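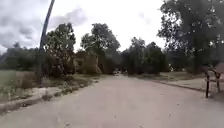

The Road With No Lines

At Irkham, a small outdoor robot is learning to drive without paint to follow, and its software is the best part of the story

Lane keeping is a solved problem, provided somebody has painted you a lane. The pale concrete road at Irkham has no markings on it at all. It has a low curb on each side, a few stains, and a lot of shade at the far end, where the trees close in and the pavement seems to slide underneath them. For the planning team at Briswood, that makes it a wonderful place to work.

Their software is called Madigan, and I've been wanting to see it run for months. It takes one forward camera and asks a very plain question many times a second: which of these pixels could I drive on? The answer goes into a grid laid flat on the ground ahead of the vehicle. Each cell gets a cost. Smooth concrete is cheap, weedy edges are pricey, and a curb is close to forbidden. The planner then throws 147 candidate arcs across the grid and picks the cheapest one that still makes progress.

What I love is how it handles doubt. Earlier versions gave every cell a yes or a no, and the vehicle would brake hard for the edge of a shadow (I have watched the logs, and it's painful). Now each cell carries a confidence value too. Low confidence slows the vehicle down but doesn't stop it, and as it creeps closer the view improves, the number climbs, and off it goes again!

Overcast days are kind to this sort of system. Shadows go soft and the concrete reads as one even surface. Nhung Hồ, who wrote most of the cost code, is wary of them for exactly that reason. She tunes on gray days and tests on bright ones, and a change has to pass 62 recorded runs before it gets anywhere near a wheel.

Bends are where things get interesting. On a straight road you can cheat by aiming at the vanishing point. When the path swings gently right, with grass on both sides and branches hanging in over the top, the vanishing point is no help, and the planner has to trust the curb. Madigan fits a smooth curve to whatever curb it can find and fills the gaps from its last few guesses. If only the left edge is clear, it borrows the path width it measured a moment ago. 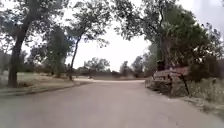

Caroline Mushi would go further and drop the curve fitting altogether. A learned planner, she argues, would pick up the same habit from enough driving, and hand-built geometry tends to fail on the first odd junction it meets. Hồ's reply is that she can open a cost grid at nine in the evening and see why the vehicle turned. The two approaches will run side by side on the same recordings through April, with the full grid and all 147 arcs saved at every step.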